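Hair Models Wanted for Perm Training at Drostiseck, Duvville

Somewhere between your aunt's wedding photos and last year's soccer players, the perm became respectable again. We have the bookings to prove it, and more of them than our stylists with perm experience can handle. So we're training the rest of the staff, and for that we need heads. Ideally with hair on them, and ideally with the owner's permission.

Drostiseck is a two-floor salon in Duvville, over the shoe repair place. We're looking for 14 people to sit for our spring training sessions, starting in February. You get a full perm, a cut to go with it, and a bottle of Zimavora curl cream to take home. We get to practice on something that can complain, which the mannequins have been very poor at.

Who we're after

You're 18 or older. Your hair is at least four inches long all over, because shorter than that and the rods just fall out and roll under the chairs. Any texture from pin straight to wavy is fine. We'd like a few men, a few people over 60, and at least one person with the kind of thick, stubborn hair that has made a stylist sigh out loud.

Your hair should not have been bleached in the past year. Box dye counts. "It was only the ends" counts too. We'll do a strand test before we book you, and the strand will tell on you, so you may as well put it on the form.

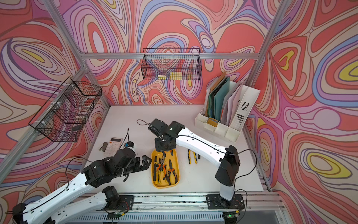

If you've used henna, please say so, even if it was ages ago and you've moved on as a person. Henna with metallic salts in it and perm solution do not get along. The same goes for relaxers and keratin treatments. And if you have a sensitive scalp, or are allergic to anything that comes in a bottle, we need to hear about it before the day.

What the day involves

Sessions take up to four hours. A paid-up client gets one in less, but you're getting a trainee who will stop to ask questions, and an instructor who will answer all of them. Bring a book. Wear a shirt you have no feelings about. There's coffee, and there's a smell, and the smell wins.

We run mornings from 9 a.m. and evenings from 6 p.m. During Ramadan we'll move the evening start to after sunset for anyone who'd like that, trainees and models alike. Just mention it when you apply.

You'll need to come back once, 2 weeks later, so we can see how the curl is holding up and trim whatever needs it. Please don't skip this part. Last year's models had a habit of vanishing as soon as they looked good.

What it costs

A perm and cut here normally runs $78 and up. Models pay nothing. Tips aren't expected, though the trainees have been known to blush.

What you can't have

A choice of stylist. A spiral perm on waist-length hair. A last-minute switch to highlights. You can bring a photo of what you'd like, and we'll tell you, kindly, which parts of it belong to the hair and which belong to the lighting.

How to apply

Pick up a form at the front desk or ask us to email you one. Include three photos of your hair, dry and unstyled, from the front, side and back. No hats and no filters. Tell us everything that's been done to it in the past two years, and which session times you can make. Applications close at the end of January, and we'll call everyone either way.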